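Monday, March 13, 2023. Dye shed notebook, Stidbridge. Wool, pot three onwards.

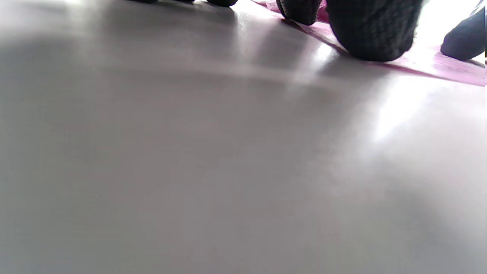 Why is the eucalyptus giving us orange on one skein and plain tan on the next, when both came out of the same bag of leaves?

Heat, mostly. The tan skein sat at a gentle steam and the orange one got a proper simmer for two hours. I'd been treating all the leaf baths like the flower baths (low and slow, don't cook it) and the leaves clearly want more than that. I'm thrilled, because it means the autumn leaf isn't duller than what we picked in October, I was just being too polite to it!

Notes from the rest of the day while I still remember them.

**Mordant.** Still using alum at the usual strength for the merino. The Moges yarn soaked overnight in plain rainwater first and took the alum beautifully, no pale patches near the ties. The cheap grey yarn from the market is another story. It has some sort of finish on it that beads the water, and even after a wash with a bit of wool soap it floated for ages. I'll scour it again before I waste any more colour on it.

**Pot three, eucalyptus.** 200 grams of dry leaf to 100 grams of yarn, which is on the heavy side, but I wanted to see how far it would go. Leaves simmered for an hour, left to sit over lunch, strained through the old curtain, yarn in. First forty minutes: nothing to write home about, a sort of weak tea. Then it started to turn, and by the end it was a real brick orange, the colour of the roofs over in Andedberg. I actually called Ramil in from the yard to look at it.

**Pot four, onion skins.** Always cheerful. Gold on the alum, and a lovely deep olive where I dipped half the skein in the iron water. Two minutes in the iron is plenty. Five made it go sad and a bit crunchy last time, so don't leave it and wander off to answer the phone (note to self, underlined).

**Pot five, avocado stones.** Supposed to be pink. It's beige. Ramil Pascual says he gets a good pink at home with tap water and a pinch of washing soda, and our tank water is on the acid side, so that could well be it. He's bringing a drum of his tap water on his next trip in and we'll run the two side by side with stones from the same batch. I've got 13 stones left in the freezer, enough for a small pot each if we chop them up.

**Rinsing.** The eucalyptus hardly bled at all. One rinse with a faint tint, the second clear. Onion took four. I let everything cool in the pot this time instead of lifting it out hot, and there's no felting anywhere, even on the singles. Worth the wait.

**Light test.** Wound samples of all three onto card and covered half of each with foil. They go in the north window, which gets the full sun here. I'd love the orange to hold. If it does, it's the one for the Cluretti blankets, no question, and the weavers can stop asking me about madder.

On that, a rough sum. The blanket order wants about 3,000 grams of the warm colour. At today's ratio that's six kilos of dry leaf, and we've got maybe a third of that in the sacks. So the next thing to try is half the leaf with a longer simmer, and also a second skein through today's leftover bath to see what's still in it. It looked far too dark to tip out! It's in the lidded bucket beside the copper, labelled.

Other bits:

- Thermometer is reading low. Checked it against the kitchen one in boiling water. Use the kitchen one for now.
- Need more cotton tape for ties, the white sort. The blue string leaked into the onion pot.
- Somebody's good wooden spoon is now permanently orange. Sorry. It lives in the shed from here on.
- Silver-leaf gum by the back gate is ready for a trim. Would be good to dye with it fresh and compare with the dry.

Tomorrow: re-scour the grey yarn, second dip in the eucalyptus, and start the walnut hulls soaking.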